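Metal utensil stand with hooks – wooden spatula does not want to stay on it

Posted in Kitchen & Dining, 2 replies
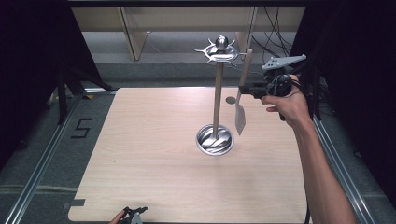
Details from the poster

Hello, I am writing from Krajčí. I have bought a metal stand for kitchen utensils, with a round shallow base like a bowl, a thin pole and curved hooks at the top. My metal ladle and the skimmer hang on it very well. The problem is my wooden spatula. The handle has a small hole, but the hook is too thick to go through it. If I lean the spatula on the pole, it slides down and the whole stand turns a little. I do not want to buy new spatulas, I have 2 of them and they are good. Is it allowed to make the hole bigger, or will the wood crack?

Kumow

You can make it bigger, I did it with all my spoons. Go slowly and put a piece of waste wood under the handle, so the back side does not break out. Leave at least 2 mm of wood on each side of the hole. After drilling, sand the inside with fine paper and rub in some food-safe mineral oil. Wait overnight and wipe off what is left.

If the handle is too narrow for this, leave the hole as it is and pull a loop of cotton string through it. Make the loop short. With a long loop the spatula hangs too low and its end touches the base. I had this with a spatula of 40 cm, and my stand is only 45 cm high.

Lorkow

String gets dirty near the stove, I would not use it. Just keep wooden things in a jar.

Kumow

It is true about the dirt, but you can wash the string or change it every few months. One more thing I forgot – hang the heavy pieces opposite each other. When all of them are on one side, a light stand leans and then it turns when you take something. Also dry the spatula before you hang it. Water runs down the blade and collects in the bowl of the base, and on mine it left white marks which I had to clean with vinegar.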